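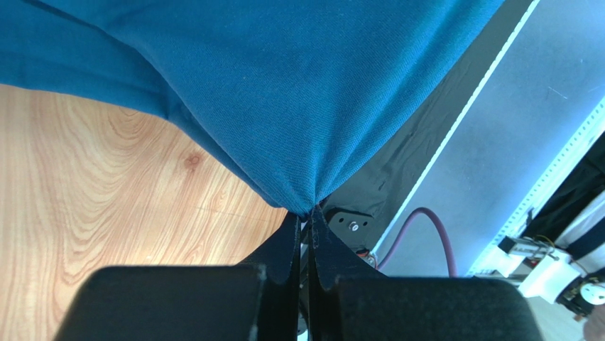 Figure 3. Teal knit fabric, gathered at a single point above a light wooden surface.

Research > Crime and Media > Working Papers > Section 4

We use cookies to remember your preferences. Accept all | Manage settings

4. What "known to police" was taken to mean

Of the 108 first-day statements in the Kirkasley set, 106 were issued before the suspect's name was released. The phrase "known to police" turns up in a good share of them, usually in the second paragraph, and usually on its own. A man may be known to police because he was once arrested for arson, because he reported a stolen bicycle, or because he coaches the department's softball team. Statements in our set did not, as a rule, say which.

Reporters dealt with this gap in the usual way, by filling it. Coders (Jang and Zeleke, working separately) marked each news story for the strongest reading a reasonable person could take from it. In the Hilska station attack, the police statement said the suspect was "known to officers in another context." By the noon bulletin he had "a history with police." By the evening he had been "on the radar," and a columnist in Grunau wished to know who had been watching the radar. The other context was a noise complaint, and he was the one who had made it.

We had expected the wording to grow stronger as facts came in. It mostly grew stronger while none were coming in. The steepest shifts fall in the hours between the first statement and the second, when newsrooms had a live page to update and nothing to put on it. Once the second statement arrived, the language tended to settle, though earlier versions often stayed online and went on being quoted by outlets that had not seen the new one. Mamo (Section 2) calls this "drift." Our coders had ruder names for it.

Official sources were not innocent bystanders. In interviews, press officers told us that they liked the phrase for its caution. It committed them to little and could be read aloud on the steps without a lawyer present. One Chuensuk officer, asked what she had meant by it in a September statement, went back to her notes, read them twice, and said she would have to ask the person who wrote it. She had written it. We thank her for letting us use the exchange.

Lawmakers added a further layer. After each of the larger attacks, someone rose in the chamber to ask why a person known to police had been free to walk about. The question treats being known as a kind of legal status, one that ought to carry a curfew. Woldemariam's reading of the debates finds only 3 speakers who asked what the suspect had been known for, and one of those was interrupted.

Two limits should be stated. The set covers printed and online text only, so we miss whatever was said on air, where we suspect matters were worse. And the "strongest reasonable reading" depends on coders being reasonable. Disagreements went to Hadgu, whose decisions were final and in a few cases loud. The full coding sheet is in Appendix B, along with the softball case.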